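How to Test a Robot Hand on Shelf Picking Before You Believe the Pitch

Every July somebody sends us a video of a robot unpacking boxes and asks if we can cancel the temp workers. My answer is still no. But you can run a fair trial in an afternoon, and you should, before you sign anything.

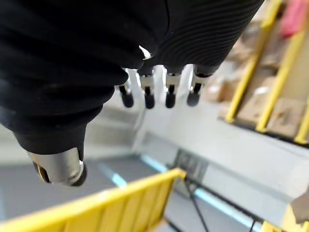

Step 1. Pick one dull job

Choose something a new hire learns in ten minutes. Ours is moving cardboard boxes from a shelf to a cart. Skip whatever the vendor suggests. They have practiced that one.

Step 2. Leave the aisle as it is

No special lighting, no fresh tape, no lining up the boxes first. Four fingers and a thumb look great over a clean table. Shelving with uprights in the way is a harder question.

Step 3. Run 72 picks and keep your hands off

Write down every drop, every stall and every time an engineer "just nudges" something. A nudge is a failure. Ciarán Mac Suibhne, who ran our Trorkero trial, logged nudges in their own column, and it filled up fast.

Step 4. Time a person on the same job

Use someone ordinary, late in the shift. Include the machine's resets in its time. Vendors like to quote the grip and leave out the 2 minutes before it.

Step 5. Ask about the fingertips

How long does the rubber last, who swaps it, and what does it cost? Bamex quoted us some 600 dollars a set and got vague about the rest.

If it still looks good after that, ask for a month on site at the vendor's expense. We have asked twice. Grumari said they would get back to us.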